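Lenivari Tabletop Tidying, data card

Summary

Lenivari is a set of 2582 demonstrations of small household chores, recorded by people using hand-held grippers. It was put together at Berkavance to test one narrow question: can a policy trained on human demonstrations clear a cluttered table without help? For now the answer is no for most tables.

Contents

Each episode holds head-view video, gripper pose and a one-line task instruction. Poses come from the printed cube markers. Episodes are split by room, so no test room appears in training. The test split has 851 episodes.

Task families are sorting, clearing and putting away. Cosmetics and other tubes are overrepresented, as they are cheap, light and hard to grasp at an angle. 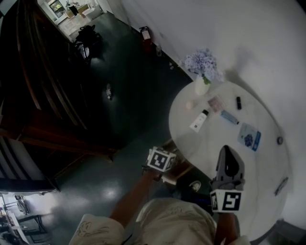

Figure 1. Round-table setup with tubes, a flat packet and a vase of flowers. Cube markers are at both hands; the right hand holds the gripper.

Known limits

Marker tracking degrades when a cube faces away from the head view or drops below the table edge. Poses in those spans are interpolated and flagged in the "valid" column. Do not train on flagged spans without masking them.

The baseline (Vavance, 1000 training steps per task) handles single upright objects. It fails often on flat packets and cards, and it knocks over vases. Success on clutter should not be read as readiness for home use.

Version 2 fixes the swapped left and right pose fields. Files from version 1 cannot be mixed in.

Maintainers

Hertta Hämäläinen (recording, calibration)
Marion Innes (annotation, baseline)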